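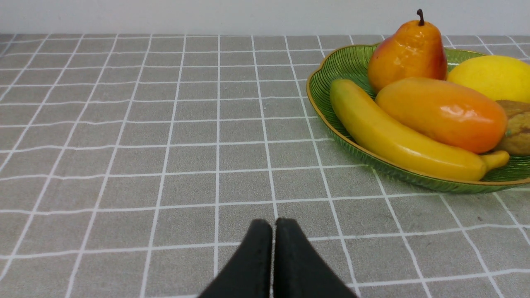

グレーの格子柄クロスと緑のガラス皿

飾り用フルーツの盛り方としまい方

2024年7月5日

造花と違って、フルーツの模型は「とりあえず皿に載せる」だけで形になると思われがちです。載せてみるとどれも同じ方向に転がり、真ん中に隙間ができます。このページでは、皿一枚に模型の果物を数個盛って棚やテーブルに置くまでと、片づけて布バッグにしまうまでの手順をまとめます。慣れれば盛りつけは15分で終わります。

用意するもの

・皿または浅い鉢
・果物の模型(形の違うもの)
・テーブルクロス
・持ち手のある布のトートバッグ
・乾いた柔らかい布
・薄紙または古いハンカチ

皿は縁が少し立ち上がっているものが向いています。平らな皿だとレモンがすぐ逃げます。ガラスの皿は光を通すので、中身が少なくてもさびしく見えません。柄の入ったクロスに置くときは、皿は一色のものを選ぶとまとまります。

模型は、バナナのように長いもの、洋梨のように立つもの、レモンやキウイのような小さいもの、と形を分けてそろえます。同じ形ばかり買うと積むしかなくなります。わたしはSukowの雑貨店でばら売りのものを少しずつ買い足しました。セットで売っているものは大きさがそろいすぎていることがあるので、店で一つずつ手に取って比べるのがおすすめです。

手順1 クロスを敷く

クロスを広げ、格子の線をテーブルの縁に合わせます。線が縁と平行になっていれば、細かいしわは残っていてかまいません。気になるときは中央から外に向かって手のひらでなでます。引っぱって伸ばすと線が波打つので、引っぱらないこと。

たたみじわが強い場合は、前の晩に椅子の背にかけておきます。アイロンをかけるなら裏から、低温で。厚手のクロスは縫い目のところに段ができやすいので、縫い目は皿を置く場所から外します。

手順2 皿の位置を決める

皿はテーブルの真ん中に置かなくてもよく、左右どちらかに寄せたほうが隣に物を置く余地ができます。うちではテーブルの手前の端から42センチのところに皿の中心がくるようにしています。この距離だと袖が引っかかりません。

壁際に置くときは、皿の縁と壁のあいだを7センチあけます。洋梨の軸が壁に当たると、ぐらついて倒れやすくなります。楕円の皿は長いほうを壁と平行にするか、少しだけ斜めにします。

手順3 大きいものから置く

最初はバナナです。皿の縁の丸みに沿わせて、内側に腹がくるように置きます。バナナが囲いの役目をして、あとから置くものが転がり出なくなります。

次に洋梨を奥に立てます。底が平らでない洋梨は、少し回すと安定する向きが見つかります。見つからなければ無理に立てず、軸を斜め上に向けて縁にもたせかけます。

レモンは洋梨の隣に寝かせます。とがったほうを外に向けると輪郭がはっきりします。最後に残った長めの果物を、真ん中に斜めに渡します。まっすぐ横に置くと仕切り板のように見えてしまうので、必ず斜めにしてください。

色の順番も少しだけ気にします。黄色いもの同士がくっつくと一つの塊に見えるので、あいだに橙色か茶色のものを挟みます。五つ盛りならこのくらいの密度がちょうどよいです。
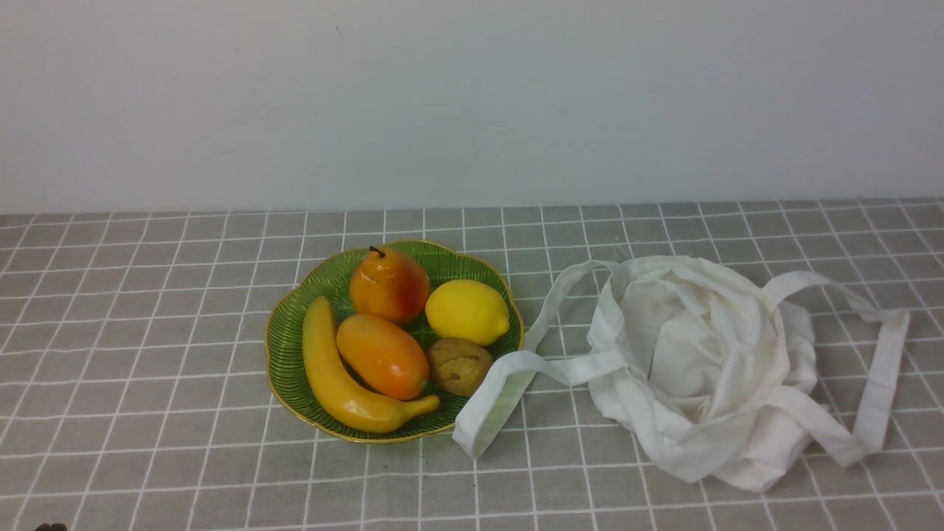
手順4 向きを直す

盛り終えたら、椅子に座った高さから見ます。立って見下ろしたときと印象が変わり、手前の果物が奥のものを隠していることがよくあります。隠れていたら手前のものを指一本ぶん横にずらします。

つやのある模型は窓の光を強く反射します。白く光る点が正面に来るときは、果物ではなく皿ごと少し回します。果物を一つずつ回していると、せっかく決めた配置が崩れてしまいます。

グラデーションのついた果物は、濃い色の側をどちらに向けるかで雰囲気が変わります。赤みのある面を手前に出すと秋らしくなり、黄色い面を出すと夏向きです。12月は赤みのある面を出して、横に松ぼっくりを置いています。

手順5 片づける

トートバッグを皿の隣に寝かせ、口を皿のほうに向けて開いておきます。バッグを立てて上から落とすと、底で模型同士がぶつかって塗装に傷がつきます。寝かせておいて横から滑らせるように入れてください。

長い持ち手は先に左右へよけておきます。皿の上にかかったまま作業すると、バッグを持ち上げたときに皿まで引きずります。下の写真は果物が四つ皿に載ったところで、持ち手の一方が皿の縁に触れています。この状態からバッグを動かすときは、まず持ち手を縁から離します。

取り出す順番は盛ったときの逆です。真ん中に渡したものを最初に取り、小さいもの、立っているもの、最後にバナナ。バナナを先に抜くと残りが転がります。 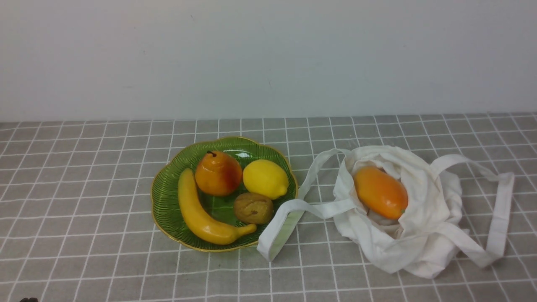

手順6 拭いてしまう

果物は乾いた布で拭いてから入れます。水拭きは塗装の薄いものだと色が移ることがあるので、目立たないところで試してからにします。軸の根元はほこりがたまりやすい場所です。綿棒より、使わなくなった化粧筆のほうが早く取れます。

キウイのように表面がざらついたものは、布で拭くと繊維が残ります。筆で払うだけにします。

洋梨の軸は折れやすいので、軸だけ薄紙で巻きます。全体を包む必要はありません。重いものを底に、軸のあるものを上に入れ、口は折り返すだけにしておきます。きつく結ぶと中で押されて軸が曲がります。

皿は果物と一緒にしまいません。柔らかい布で包んで、食器棚の一番上に平らに置きます。縁に金の線が入った皿は研磨剤入りのスポンジで洗わないこと。ぬるま湯と薄めた洗剤で洗い、布で押さえるように水気を取ります。

よくあるつまずき

皿が大きすぎて余白が目立つ
果物を増やす前に、全体を片側に寄せてみてください。余白が一か所にまとまると気にならなくなります。

洋梨が倒れる
粘着ゴムを米粒ほど底につけます。ガラスの皿は裏から透けて見えるので、つけるのは一か所だけにします。

クロスが皿と一緒に動く
すべり止めシートを皿より小さく切って、クロスの下に敷きます。

軸が折れてしまった
木工用接着剤で戻せます。つけたら一晩は横にしないでおきます。

飾りがのっぺりして見える
高さがそろいすぎています。立つものを奥に一つ入れると解決します。鉢の場合も同じで、奥の洋梨が一番高くなるようにすると、手前の低いものがよく見えます。 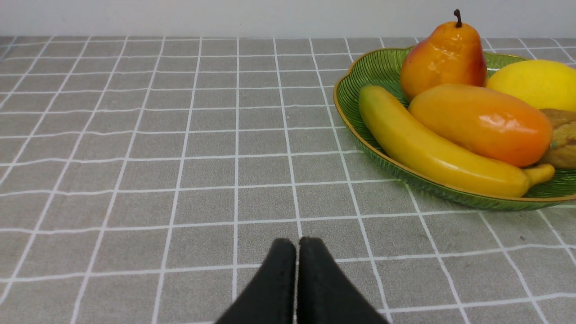 Bimla Mishra

Hulwoodの自宅で、季節の飾りつけと収納について書いています。このページの手順は、Nedhamの公民館で開いている飾りつけの会で配った紙をもとに書き直しました。紙のほうには「レモンを先に置く」とありましたが、今はバナナを先にしています。お手元に古い紙がある方は、手順3だけ差し替えてお使いください。

次回はクロスの選び方と、柄ものの上に白い皿を置くときの注意を載せる予定です。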